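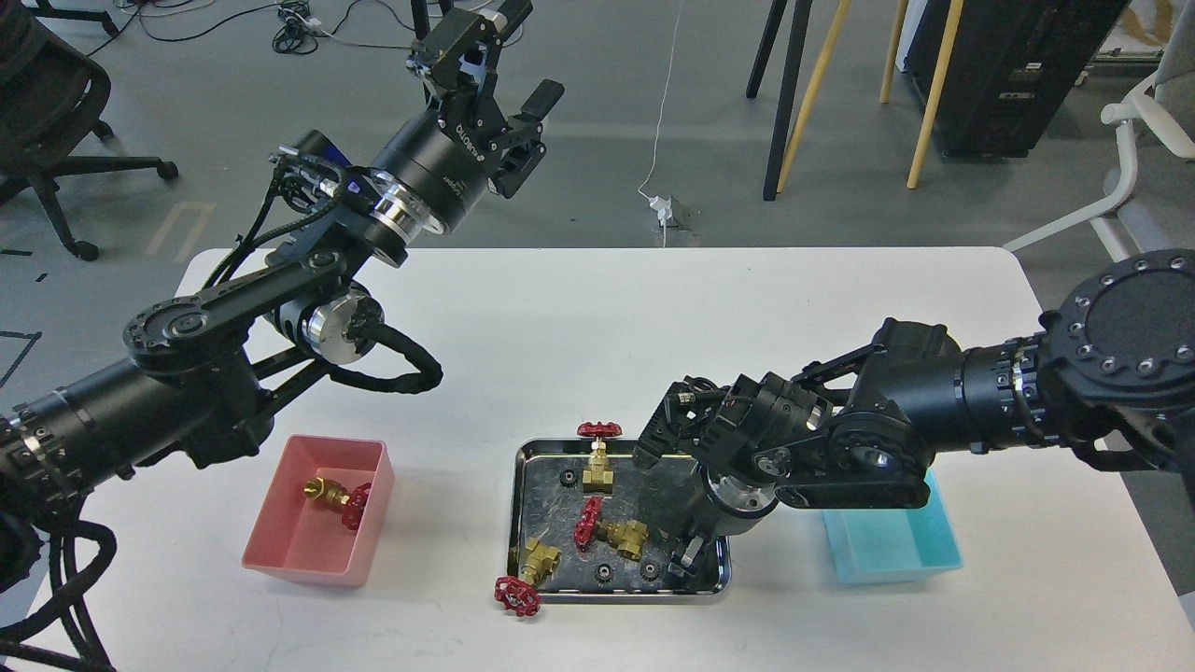

Valve sorting, July, morning session

Back on the valves today. Same job as I've been grumbling about to Radymyr all month: brass gate valves out of the steel tray, into the pink bin, left arm does the work. Small black parts are meant for the blue bin with the right arm, but I wanted the valves behaving first, so the right one mostly got to hang about and be polite.

I drove, Radymyr Derkach watched the plots and told me off. We're still on the Storkell leader arms (the pair with the stiff left wrist, yes I know, I've asked) and I've turned the scaling down so that a big sweep of my hand makes a modest sweep of the gripper. Much nicer! I stopped overshooting the tray rim almost straight away, though my shoulder had opinions by the tea break.

The handwheel is still the obvious place to grab and still the wrong one, at least the way I do it. If the fingers close across the rim of the wheel, the body swings underneath like a bell and you spend ages waiting for it to settle before you dare go over the side of the bin. Coming in across the brass body is far steadier, but you have to turn the wrist early, well before you're down at tray height, or the wheel gets in the way of a finger. I had three goes where I turned late and simply shoved the valve along the tray. Binned all of them. Radymyr reckons we should keep one or two of the shoves because the policy will get itself into that muddle sooner or later and ought to see somebody get out of it. I half agree. I'd keep them only if the recovery is clean, and mine weren't, they were me swearing and wiggling.

The corner is the nasty one. When a valve sits at the lower left with its wheel hanging over the rim and down on the table, there's no tidy way to lift it straight up. What seems to work is to take the body, draw it a little towards the middle of the tray so the wheel clears, then lift. Slow. Pause at the top. I'd like everyone who drives to do it that way, please, so we don't end up teaching it four different habits for one valve.

Grip force: started at 400 on the controller's own scale, which was fine for the body grab and hopeless for the wheel. Went up to 1000 for a few tries and didn't like it, the fingers skidded off the curve and I could feel the leader arm kick. Back to 400 and leaving it there. Do not "improve" this without telling me.

The shiny tray is still a worry. It mirrors both arms and I keep wondering what the network makes of a second gripper coming up to meet the first one. Radymyr says leave it, the tray at Sellbridge is just as shiny, and if we swap ours for something matt we'll only be kidding ourselves. Fair enough. I have asked Brovetti whether they do a brushed version anyway (no answer yet).
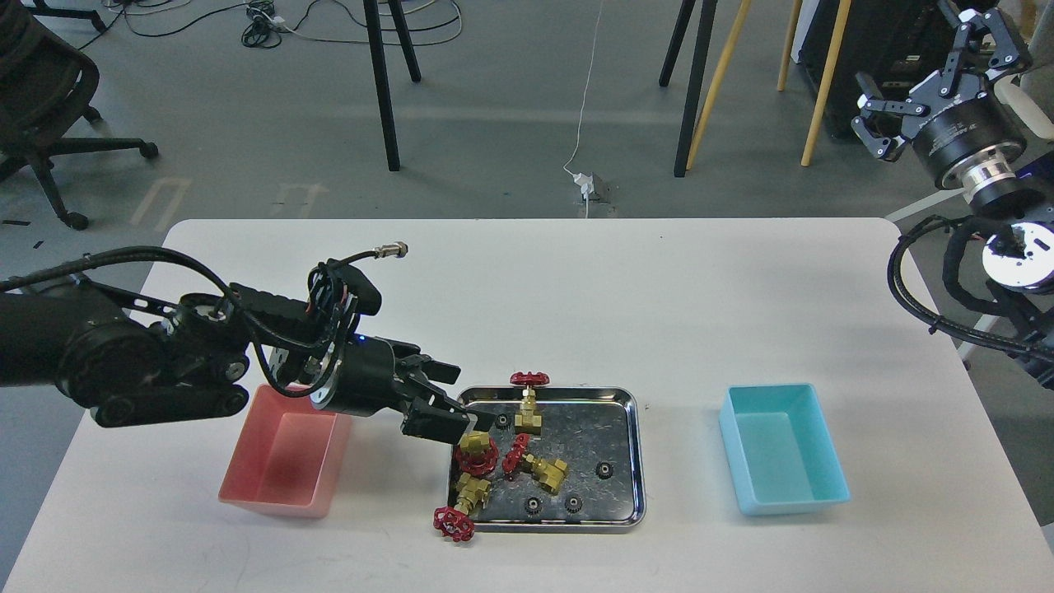
Notes on starting positions

We've been far too kind with these. Looking back through the older demos, we nearly always begin with the valves stood up nicely and well apart. From now on mix it up: one upright by the top edge, some lying over, at least one with its wheel on or over the rim. Let the elbow-type one turn up in the middle too, it has a different balance and I keep picking it up as if it were one of the straight ones.

The little gears can stay in the tray while we do valves. I did wonder about clearing them out, but the policy needs to learn to ignore them, and so do I. Nudging one is fine. Picking one up with the left arm is not, stop and start again.

Parking the right arm: keep the gripper high and off to the right where you can. If it's low over the corner of the tray it hides whatever is under it from the head view, and I lost track of a gear that way and only found it when I moved.

To do

Chase Forsyth about the loose pedal on the operator's side, it sticks down when I rest my foot on it.

Ask Radymyr to cut the dead time off the start of each run. I take ages to get my hands settled and there's no point teaching it to dither.

Gears next session, right arm, blue bin. Radymyr's turn to drive.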